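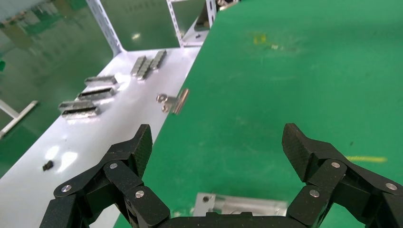
*Gripper over the green work surface, with metal parts on the white table alongside. Dernville cell.*

**Progress report: Droren small-parts and household chores trial**
Prepared by Alper Gezer for Orhun Yalçınkaya
Period covered: February through April

## Where we are

The question you funded us to answer is whether one arm with a two-finger gripper can take over simple chores in a small shop and in a home. At the end of this period the answer is yes for a few chores, with a person nearby, and no for most of the rest.

The arm now picks single metal blocks from a table and sets them down in a marked spot well enough that we let it run through lunch. It does not sort mixed hardware. It can wipe a flat surface but can't tell when the surface is clean. Folding is still at the stage where we celebrate a single good corner.

Spending is on plan apart from one item, covered under Budget.

## Shop-floor chores

We worked on three: moving blocks from one table to another, lining them up in parallel, and clearing small loose hardware.

Moving blocks is the strongest result. In the last set of 60 attempts the arm completed 45 without help. Most of the misses came from blocks that lay too close together, so that a finger had no room to get in between. The operator at Ndung'u, our partner shop, clears the same number by hand without thinking about spacing at all, and picks up two at a time. Speed is also a problem. The arm needs 30 seconds for a block when it has to look twice, and a shop that is paying somebody by the hour would notice.

Lining up works if the blocks start out close to the right angle. When one is turned crosswise the arm picks it up, puts it down and then corrects it, sometimes more than once. Serunov sent us a new version of the planning software in April that is supposed to cut down on this. We have installed it and have not finished testing.

Small hardware is where we are furthest from useful. Screws and nuts are hard to see against a shiny table, and glare from the ceiling lights moves around as the wrist camera moves. Hinges are a little better because there is a flat plate to hold, but the arm tends to grab them by the loops and they swing. I would not promise anything here for the next period.

## Household chores

The household side uses the same arm and the same gripper, by design. The original proposal said that a machine bought for one chore would never pay for itself in a home, and I still think that is right.

Cloth is the main subject. We have been laying a cloth over a table, clipping it at the corners and asking the arm to find wrinkles and pull them flat. Clips hold the cloth well but they also hide the hardest part of the job, which is keeping the far side still while pulling on the near side. A person does this with the other hand or a hip.
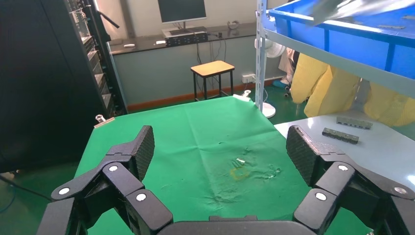
Stains are the second subject. The software finds a yellowish spot on green fabric fairly reliably, and then has trouble deciding what to do about it. It treats creases next to a stain as part of the stain, so it wipes a larger area than it needs to and sometimes pushes new wrinkles into the cloth while doing so. We tried a rule that says wipe twice and stop. That keeps the run short, but it is a timer and I don't want to report it as a skill.

We also made a first try at putting things away in a bin on a shelf. The arm can reach the lower shelves and drop a part over the rim of a bin. Reaching the top shelf means moving the whole base, and we have not solved that. Hanging clothes has not been started.

## What slowed us down

- Two weeks went to recalibrating the wrist camera after the mount was changed.
- The white tabletop reflects more than we expected. A matte cover is on order.
- Alper and the second operator were both needed at Ndung'u for part of March, and the cloth work stopped during that time.
- Fingertip pads wear faster on metal edges than on fabric. We now swap them on a schedule – before that we were swapping them when grasps started to fail, which spoiled some of our numbers.

## Budget

We are $3,000 over on spare parts, almost all of it fingertip pads and pivot hardware. I would like to cover this from the travel line, which is mostly unspent. Please confirm in writing so that I can place the next order.

## Plan for next period

1. Finish testing the Serunov update on crosswise blocks, using the same starting layouts as before so the results can be compared.
2. Repeat the 60-attempt set with the matte cover on the table.
3. Take the clips off one side of the cloth and measure how far it slides.
4. Replace the two-wipe rule with a check that compares the cloth before and after each pass.
5. Leave small hardware alone until the first two are done.

The Ndung'u manager has asked whether the arm could stay in her shop over the summer, moving blocks only. I am in favor. She understands that someone has to be within reach of the stop button, and her people would give us longer runs than we can manage here. The household work would continue at Dernville on the second arm, which Droren has agreed to leave with us until the end of the grant.

I need your decision on the summer placement before we pack anything. The spare parts question can wait a little longer, but we have pads left for one more full set of runs.

Alper Gezer
Dernville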